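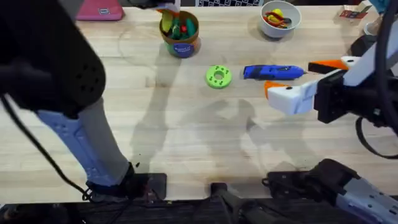
Skondimik Small Objects, item list and naming notes

Skondimik is a catalog of toys and household items used on the butcher-block table at the Grustow workroom. It holds 66 items in 10 groups. Each item has a short name, a group, a main color, an outline class and a storage bin. Francine Hawthorne maintains the list. Ourania Sarantis wrote the naming rules and checks new entries.

Contents

items.tsv: one row per item
groups.tsv: group codes and their full names
bins.tsv: storage bin for each item
changes.txt: additions, removals and renames, newest first

All four files are UTF-8 with Unix line endings. Fields are separated by tabs. Empty fields are left empty; do not write "none" or "n/a". Item codes are permanent and are not reissued after an item is withdrawn.

Fields in items.tsv

code: letter and three digits
name: lowercase, no articles
group: key into groups.tsv
color: the largest area of color when the item lies flat
accent: second color, if any
outline: ring, bar, leaf, cup, pistol or other
kind: toy, household or unclear
note: free text, one line

Naming rules

Names start with the color, followed by the outline or the common name of the thing. Use the common name only where two people reading it would pick the same item out of a full bin. The glue gun passes that test and is entered as "blue hot glue gun," outline pistol, accent orange. The lime-green ring does not have a common name that everyone here agrees on. It has been called a donut, a teether and a wheel, so the entry is "lime ring," outline ring, with the older names kept in the note field for searching.

The blue elongated toy that looks like a utility knife is entered as "blue tool toy," outline bar. Do not file it under cutting tools. That group is reserved for working tools, and the mix-up has already caused one wrong bin label.

For the orange leaf, outline is leaf and color is orange. The raised center vein and the angled ribs go in the note. Do not add a species.

Color is judged against the bare tabletop under the ceiling lights. The table is pale wood, and pale yellow or tan items are easy to enter as "white" by mistake. Compare them with a sheet of printer paper before filling in the field. A blue item whose shade is in dispute is entered as plain blue.

Laying out

Items go on the table a few at a time, with open wood between them. Overlapping items make the outline field hard to check. Ring shapes are laid flat with the hole up. Cups may stand upright or lie on their side; the outline is cup in both positions.

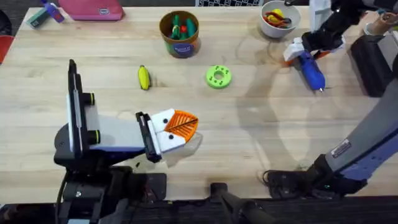

Known problems

The kind field is uneven. Early rows used "toy" for anything plastic and brightly colored, including several kitchen items. Rows entered after July follow the current rule, where kind depends on what the item is sold as. Older rows are being corrected by group, starting with Kowalchuk, the group code for mixed hand tools.

Two items share the name "red cup." Use the code for these until one is renamed.

The Dornska bin holds items with no settled group. They have codes but no outline, and any count by outline will come out short of the full list.

Changes and corrections

Send corrections to Francine with the item code and the field name. Suggested renames go to Ourania first. A rename is entered in changes.txt with the old name, the new name and the initials of the person who approved it.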